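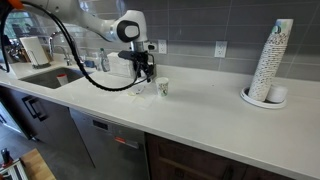
Cup station, second-floor kitchen. Sleeve stacked on the round tray, scraps still to be cleared.

1/ Notes on the paper cup problem in a shared office kitchen. We went through 1,710 cups last quarter. The building has 48 people in it, most of whom own a mug.

2/ Cups come from Trostwood in sleeves of 40. The old practice was to open a sleeve and stand the whole thing on the counter. A nested stack has a small base and a lot of height. Any bow in the nesting adds up toward the top.

3/ Past a certain height people stop pulling from the top and grab from the middle. Two or three cups come off together, one gets used, the rest get left by the sink.

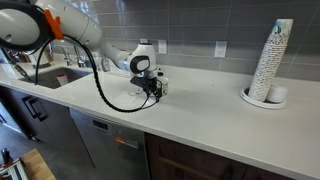 4/ Stack height is the first thing I would change. Half a sleeve out, half in the cabinet. Špela Begović prefers a wall dispenser and has a quote from Grgić. My objection is the wall. The outlets in the gray tile take up the stretch you would want, between the sink and the tray, and I am not drilling next to them. A tray with a rim costs nothing extra and slides out of the way for wiping.

5/ Second change: single cups left on the counter get thrown out at the end of the day. Used or unused, you can't tell by looking, so don't restack them. Same rule for paper scraps.

6/ Third: keep the back edge for things that stay put. Soap nearest the sink, then towels, then napkins. Everything else gets put away. The front two-thirds is work surface.
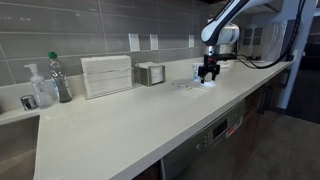

7/ With that layout a full wipe-down is one pass from the sink to the far end. Lift the tray, wipe, dry, put it back. Wet tray underside = soggy bottom cup, so dry it too.

8/ Bujar Tomić asked about switching to the Kuser compostable cups. Price per cup is higher and the rim is softer. I'd fix the waste first and compare in June.

9/ Target for next quarter is 745. That assumes the half-sleeve rule holds and mugs go back on the low shelf where people can reach them.

10/ Will post the count when I have it. If your office has a dispenser that releases one cup at a time, send me the model number.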